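4 July 2020

Dye shed, Canotcombe. Continuing from the June pages. Wool only today, the linen can wait until the soda ash comes.

Carried on with the weld series. Same fleece as before, the Sokusitz lot, spun by Delwyn to a two-ply that takes color more evenly than the commercial yarn. Skeins wound off last night and tied in four places with cotton, figure-eight ties, loose. I tied one too tight in June and it has a pale band that no amount of redyeing has hidden. It's hanging on the nail by the door as a reminder.

Scour first. Hot tap water, a squeeze of the neutral soap, skeins in and left alone until the water had gone down to hand warm. The water came out yellower than I expected for yarn that had supposedly been washed at the mill. Did a second scour with less soap and that ran nearly clear. Rinsed twice. Delwyn says the mill uses a spinning oil that doesn't all come out in one go, and that would explain the blotchy madder from last month. I had blamed the madder. Wrote SCOUR TWICE on the inside of the cupboard door.

Mordant: alum at the usual percentage, dissolved separately in a jar of boiling water before it goes anywhere near the pot. No cream of tartar this time. Oriana asked for one batch without, so we can see whether it does anything for weld or whether we have all been adding it out of habit. I suspect habit but will keep quiet until the skeins are dry.

Pot brought up slowly to 80 C and held there. The small burner on the left runs hot and needs watching. Twice I came back to find it climbing and had to lift the lid and turn it down. The thermometer clip is also bent, so it slides down and touches the bottom if you aren't careful, and then reads high. Check it before believing it. Total time at temperature was 54 minutes by the kitchen timer. I meant an hour but the gas bottle was getting low and I wanted enough left for the dye bath. Left the skeins in the liquor to cool with the lid on.

Swapped bottles. The spare is full. Somebody needs to order another before the end of the week, and I have put it on the board.

While the mordant pot cooled I chopped the weld. Dried stalks, last summer's, from the bed behind the shed. Cut to finger length with the old secateurs and put in a net bag, then covered with water in the big enamel pan. A pinch of chalk went in as the water up here is soft. We had very dull yellows the whole first year before Oriana thought of the chalk, and I still forget it about half the time. I remembered today only when I saw the jar standing next to the kettle.

Weld must not boil. It goes brown and smells like cabbage. Kept it under a simmer and took out a spoonful every so often onto a white saucer. Good strong color early, then not much change. Strained through the muslin, squeezed out the bag with gloves on, kept the stalks for a second extraction.

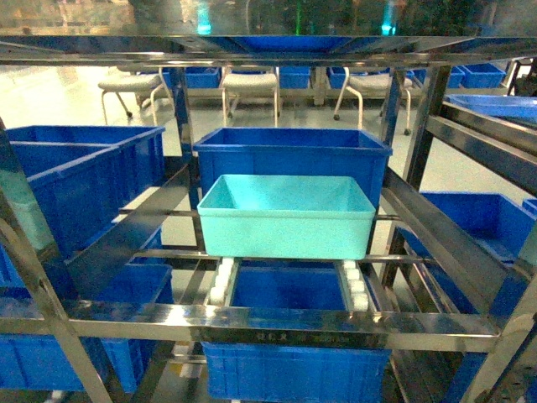
Second extraction gave a thinner liquor, more lemon than gold. I didn't combine the two. First liquor is bath A, second is bath B. Labeled the lids with masking tape.

Bath A, three skeins (A1, A2, A3). Entered damp, all at once, turned with the glass rod for the first few minutes and then left. Held well below simmer. Color took quickly. A1 lifted early as the light sample, A2 later, A3 stayed in overnight or will do, it's still in there as I write. No streaking so far. The scour is probably the reason.

Bath B, two skeins. B1 as is. B2 with a splash of iron water added at the end, from the rusty nail jar. I always add too much and did so again. It went from lemon to a green-gray olive in the time it took me to put the jar down. It's a handsome color, a bit like a wet slate roof with moss on it, but not what I was after and I doubt I could get it twice. Iron water needs measuring with the pipette from now on. The rusty nail jar has no known strength, so even measured it will only be comparable with itself. Delwyn thinks we should buy ferrous sulfate and mix it properly, and I agree, though I like the jar.

Rinsing: A1 rinsed almost clear on the first go. B1 the same. B2 gave off a lot of gray and took five rinses. All rinsed in water at the same temperature as the skeins, no shocks, no felting.

Hung on the inside line, out of the sun. The outside line would have been quicker but it was bright until mid-afternoon and I don't want any of these seeing daylight before the lightfast strips are cut.

On the lightfast test. The window strips from June came down this morning. They had been up 120 hours of what I am calling sun, counted from the weather sheet and not from any instrument, so treat the number with care. Each strip was half covered with black card.

Weld on alum: hardly moved. Slight loss in the top two inches, nearest the glass.
Onion skin: faded badly, orange to a pale straw. No surprise.
Madder, blotchy batch: steady. The blotches are steady too.
Dahlia: gone duller, and browner than the covered half.
Walnut hull, no mordant: darker in the exposed half, if anything. I looked at it under the lamp and then by the door and still think so. Repeat.
Blackberry: don't bother.

Strips are stapled into the large book, pages after the indigo tests. Please don't take them out to show people, the walnut one already has a thumbprint on it.

Note on the yarn itself. Weighed everything dry this morning before the scour and the skeins are not as even as they look. A2 is heavier than the others, and I had worked out the alum for all of them at the average weight. For a color series that is sloppy. From the next batch on, weigh each skein, write the weight on the tag, and do the sums from the total. The tags need to be the Tyvek kind. The card ones turned to porridge in the June madder and we had to guess which skein was which by the ties.

Copy of the method as it now stands, so I can stop hunting through old pages:

Scour twice, neutral soap, cool in the pot.
Alum dissolved first, no tartar until we know.
Up slowly, hold, cool in the liquor with the lid on.
Chalk in the weld pan.
Never boil the weld.
Damp skeins into the dye bath.
Rinse at matching temperature.
Dry inside.

Oriana came by toward the end with the Kravets shade card and we held A1 and B1 against it at the north window. A1 sits between two of their yellows, closer to the warmer one. She thinks A3 will land on the warmer one exactly if left overnight. I think it will go past. The order from Jasirard is for something "like gorse", which could be either, and their buyer has only sent a phone picture of a cushion. I have asked for a snippet of the cushion.

If they do want it we would need to dye a much larger lot than the enamel pan will hold. It can be done in the copper, but copper will shift the yellow toward green a little, and I would want a trial skein through it before promising anything. The stainless pot Delwyn mentioned would be better. He is asking his cousin what he wants for it. Weld supply is the other question. There is enough dried for one large lot, perhaps, and this year's plants are only just putting up their spikes. They want cutting when the flowers are open on the lower half and still in bud at the tip. Last year we were late and got a lot of seed and not much color.

Saved seed from last year is in the paper envelopes, dated. Sow some this month for rosettes to overwinter. It resents being moved, so straight into the ground. The ground by the water butt has been dug over but is full of bindweed root, and I would sooner use the strip along the fence.

Cleaning up. Enamel pan scrubbed, faint yellow ring that won't shift and doesn't matter. Glass rod back in its tube. Iron pot and iron spoon kept apart from everything else and marked with red tape, please leave the tape on. Used alum liquor poured off into the spare bucket for topping up next time, lid on, dated.

Tomorrow: lift A3 first thing, before coffee. Rinse, hang. Cut the new window strips from all five skeins. Wind off the linen if there is time. Ring about the soda ash.

A3 looked deep gold in the pot at lamp light, but everything does.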